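Prernonum gripper comparison

The Prernonum comparison is a bench procedure for ranking end effectors on light, irregular objects. It was drawn up by Deolinda Matos at Cestilel and first run in September. Each gripper makes 400 attempts on artificial fruit and vegetables, with foam cubes as a compliant reference. Closing force and slip are logged separately. The Patetti two-finger unit completed 300 grasps; the Szűcs unit, tested with the same controller, completed 190. 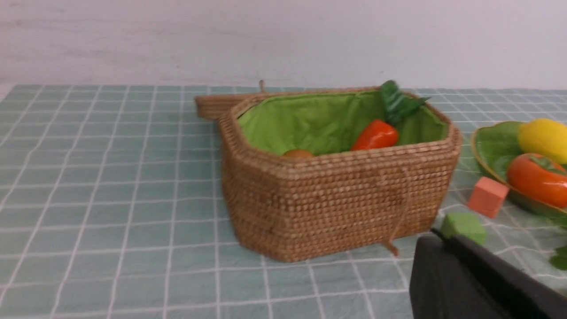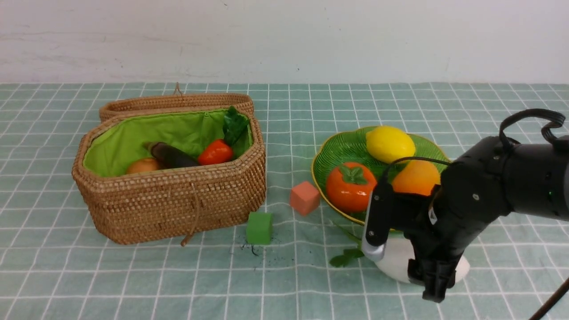
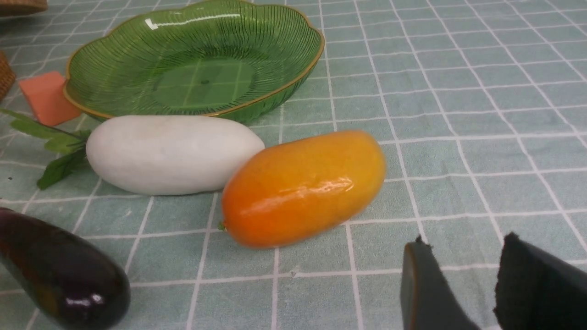 Artificial produce on the grid cloth.

Oluwatosin Usman, technical editor

Revised 28/05/2026. Results for smooth and ribbed objects are tabulated separately.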